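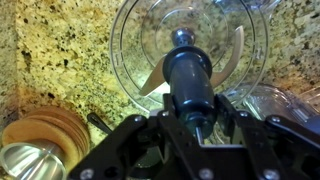

## Prüfprotokoll Küchenarbeiten, Teil B: Umgang mit Messereinsätzen

**Prüfstelle:** Luvuro, Versuchsküche Cumthorpe
**Datum:** 11.4.22
**Prüferin:** Érica Lins
**Gegenzeichnung:** Karabo Msimang
**Arbeitsauftrag:** Küchenmaschine zerlegen, Teile ablegen, Messereinsatz greifen und übergeben

### 1. Arbeitsplatz

- [x] Gerät vom Netz getrennt, Stecker sichtbar abgelegt
- [x] Not-Halt innerhalb der Armreichweite der Aufsicht
- [ ] Ablagefläche frei von nicht benötigten Gegenständen

*Kommentar:* Auf der Granitfläche befinden sich ein Stapel runder Holzscheiben und ein kegelförmiges Edelstahlteil. Beide gehören nicht zum Arbeitsauftrag und sind vor der Wiederholung zu entfernen.

### 2. Greifen des Messereinsatzes

- [x] Einsatz an der Kunststoffnabe gefasst
- [x] Einsatz aufrecht gehalten
- [x] Schraubverbindungen am Greifer vor Beginn nachgezogen
- [ ] Haltekraft während der gesamten Bewegung protokolliert

*Kommentar:* Die beiden Klingen stehen seitlich von der Nabe ab, eine nach unten, eine nach oben gebogen. Eine Übergabe an Personen ist in dieser Haltung unzulässig – der Einsatz ist ausschließlich in die Messerablage zu setzen.

### 3. Transparente Teile

- [x] Deckel mit den Ringen als eigenes Teil erfasst
- [ ] Liegender durchsichtiger Behälter als Hindernis erfasst

*Kommentar:* Durch den klaren Deckel ist der gesprenkelte Stein deutlich zu erkennen. Die Bilderkennung von Andrade ordnet solche Flächen nach wie vor dem Hintergrund zu. Bei 215 Versuchen der Reihe Natimell trat der Fehler 14-mal auf.

### 4. Bewertung

Das Greifen des Einsatzes gilt als bedingt freigegeben. Für den unbeaufsichtigten Betrieb im Haushalt besteht keine Freigabe. Das Spülen und das Wiedereinsetzen der Klinge wurden nicht geprüft.

**Auflagen:**

1. Aufzeichnung der Haltekraft nachrüsten.
2. Erkennung durchsichtiger Teile mit mehr als 500 zusätzlichen Aufnahmen nachweisen.
3. Abschnitte 1 und 3 nach Umsetzung vollständig wiederholen.

Anmerkung K. Msimang: Auflage 2 ist vor Auflage 3 abzuschließen. Bis dahin verbleibt der Schlüssel zum Versuchsbereich bei der Prüferin.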